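Living with the Drinorano: a term spent with a hand-held gripper kit

Project report by Haf Pumphrey
Supervisor: Guadalupe Robles

1. How I came to this project

When the list of projects went round I had my eye on something quite different (it was to do with soft wheels, and I still think it would have been lovely), but by the time I had made up my mind it was taken, and Guadalupe suggested I might like to spend the term with the Drinorano instead. The lab had bought one kit and was wondering whether to buy more. What she wanted from me was a proper, patient review by someone who had never used such a thing before, and on that last point I was extremely well qualified.

So this report is a review, with some measurements in it. I have tried to write it for the next student who opens the case and wonders where to begin, as well as for the people who will have to decide about the money. I have left in a few of my wrong turnings, as I learned more from those than from the weeks that went smoothly.

2. What you get for your money

The Drinorano is sold by Fuchs as a kit for recording hand demonstrations. You hold it, you do a job with it, and the camera on the tool keeps a record of what the fingers were doing. The recordings are then used to teach an arm to do the same job. Our kit came with the hand-held gripper, two pairs of finger pads, a charging lead, a calibration card, a small bag of screws and a year of the Eltisari software, which is the part that turns the recordings into something you can train on.

The printed guide is a single folded sheet. It is a nice folded sheet, with clear drawings, but it stops at the point where the light on the handle goes green, and after that you are sent to the website. I would have been glad of ten more pages. The website guide is written for an older version of Eltisari and half of the menus have moved, so I spent my first afternoon looking for a button called Sessions that is now called Library.

The case deserves a kind word. Everything has its own cut-out, the lid closes without a fight, and I carried it up and down three flights of stairs most days without anything coming loose.

3. Setting up

Calibration is done with the card. You lay it flat, hold the gripper over it, open and close the fingers five times and wait for the beep. On a good day this took me under two minutes. On my first day it took most of a morning, and the fault was mine: I had put the card down on top of its plastic sleeve, which made it curl very slightly at one corner. Eltisari only tells you that calibration has failed and gives you no clue as to why. A message saying "card may not be flat" would have saved me a good deal of muttering.

The second thing to get right is the finger pads. They are held by one small screw each and it is easy to do them up unevenly, so that one pad sits a hair further forward than its partner. You will hardly notice with a big soft object. With a pen or a spoon you will notice straight away, as it twists when you squeeze. I now put both screws in loosely, close the fingers on a folded sheet of paper and tighten them from there. Guadalupe says this is how it was done on the old Fisis gripper too, so perhaps it is common knowledge, but I could not find it written down anywhere.

4. The jobs I recorded

We settled on four everyday jobs, all done on an ordinary table: putting a cup on a saucer, moving spoons from one tray to another, folding a small cloth in half, and picking up a sponge and wiping along a line of tape. They were chosen to go from easy to awkward, and I think we got the order nearly right, except that the cloth was far harder than the sponge and ought to have come last.

In all I made 227 recordings. I kept 200 of them, fifty for each job, and threw away the rest. Most of the ones I threw away were from the first fortnight, when I had not yet learned to move slowly. The guide does say to move slowly, but it doesn't say how slowly, and I think everybody's first idea of slow is still much too quick. What helped me was humming. I picked a tune I know well and tried to finish the job at the same place in the tune each time (my apologies to everyone who shares the room with me, who now know that tune very well too).

The other thing that spoiled recordings was turning the wrist. If you tip the tool sharply the camera loses track of where it is, and Eltisari marks that stretch in orange. A short orange stretch can be mended by the software. A long one can't, and you may as well start again. For the spoons I learned to walk a small step to the side and keep my wrist still, and the orange all but vanished.

5. What it is like to hold

I looked forward to writing this part, as it is the part I would have wanted to read. The handle is a good shape and the trigger is light. The weight, though, sits well forward, towards the fingers, and after twenty minutes you begin to feel it along the top of the forearm. I have fairly small hands and had to stretch for the trigger. Two friends with larger hands tried it for an afternoon and neither of them complained of the stretch, but both of them mentioned the weight.

I ended up working in blocks of a quarter of an hour with a rest in between, and I did my best recordings before eleven in the morning. There is a little loop at the back of the handle, and I found that running a strap from it over my shoulder took away much of the strain. Fuchs do not sell a strap. They should!

The textured pads are excellent. They held the cup and the sponge without my having to squeeze hard, and they let go cleanly. They do pick up fluff from the cloth, and it pays to wipe them every so often with a damp tissue. I changed to the second pair in March, mostly out of curiosity, and could tell no difference in how they gripped.

6. The software

Eltisari is pleasant once you know where things are. You plug in the gripper, your recordings appear in a long list, and you can watch each one back with a graph of the finger opening running along beneath it. The graph is the best thing in the whole package. You can see at a glance where you hesitated, or where you squeezed twice, and I became rather fond of looking for the smooth ones.

I was less fond of the naming. Every recording is given a number by the software and you may add a name of your own, but you can't sort by that name, only search for it. With ten recordings this is no bother. By the time I was past a hundred I was keeping my own list in a notebook, and the notebook was what I really worked from. The licence allows up to 1000 recordings in one library, so a bigger project would want an answer to this before it started.

It also stopped working on me three times, always during an export, and always when I had left another program open. I lost no recordings, which was a relief, but I did have to begin the export again from the start each time, and a full export takes the better part of a lunch break.

7. Trying it on the arm

My project was meant to finish with the recordings, but there were a few spare weeks and Guadalupe very kindly helped me to train something and run it. We used only the cup and the sponge. I want to be careful here, as these were short tests with one table and one cup, and I wouldn't like anyone to build too much on them.

We made 117 attempts altogether. The cup went well from the beginning, and by the end it was going onto the saucer far more often than not. When it failed it was nearly always by setting the cup down a finger's width too early and pushing the saucer along. I went back to my recordings afterwards and found that I do very nearly the same thing myself, coming in low and sliding the last little bit. The arm had picked up my habit — I was oddly touched, and also a bit ashamed of it.

The sponge was poorer. It was picked up reliably, but the wiping wandered away from the tape after the first half. I suspect that my recordings were too alike, all starting from the same corner, and if I did it again I would begin from a different place each time.

8. Should the lab buy more?

I think yes, one more, and preferably with a spare set of pads. Two people recording side by side would get through a set of jobs in half the time, and would be able to swap when their arms were tired. I wouldn't buy a third until the naming problem in Eltisari has been put right. I wrote to Fuchs about it and had a friendly answer within a few days, saying that sorting was on their list, though they gave no date.

For the next student, my advice is to spend the first week making recordings that you fully intend to throw away. Use the cup, as it is the most forgiving of the four. Watch them all back, look at the graphs, and only then start counting. Charge the gripper overnight, as it takes longer than the guide suggests, and keep the calibration card out of its sleeve.

My notebook is in the lid of the case, with the list of recordings at the front and the settings we used for the arm at the back. The pages in between are mostly drawings of how I held the tool for each job. My thanks to Guadalupe, who read two drafts of this and was generous about both.
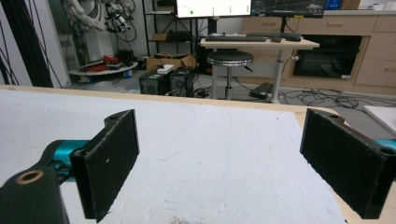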